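Kit corner: two weeks with the Clestalex bench package

Mar 30, 2024

A few of you wrote in after the February issue asking whether I'd ever get my hands on the Clestalex two-arm package, the one Zirnier has been selling to small labs and makerspaces. Well, I have! Sorin Enache over at Samham had a set running in their office kitchen and was kind enough to let me come and pester him for a fortnight (bring your own biscuits, is all I'll say).

What you get is a pair of arms, two hands, the head camera and a licence for the control software. Setup took us 45 minutes from cold, and a fair chunk of that was me hunting for the right cable. The manual is decent, though whoever wrote the calibration chapter must be paid by the page. Skip to the quick start, do the wrist check twice, and you'll be right. 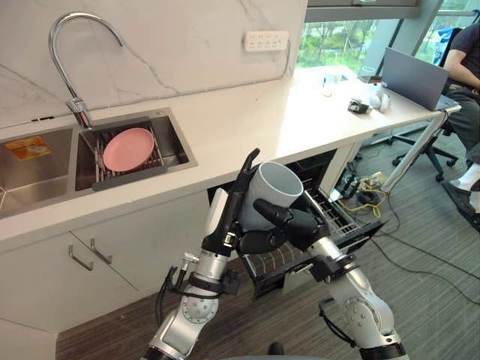 I'd gone in expecting to love the arms and put up with the hands, and I came away feeling the other way round. The hands are lovely. They cope with crockery far better than the older Bălan set I reviewed last year, which had a habit of squeezing first and thinking later. The arms are fine — smooth enough at half speed, a bit jerky above that — and the fan noise got on my nerves by mid-afternoon.

The tutorial library is the real bargain, I reckon. There are 200 recorded kitchen and bench tasks in it, and you can slow any of them down or tweak the grip before you run it yourself. I'd love to see the colour settings in the viewer sorted out, mind you. Grey text on grey is hard going for my eyes.

Zirnier will rent you the lot by the week, with 25 per cent off for community workshops if you organise it by email, and phone support is included until 6 pm. Sorin has the booking form if anyone wants it forwarded.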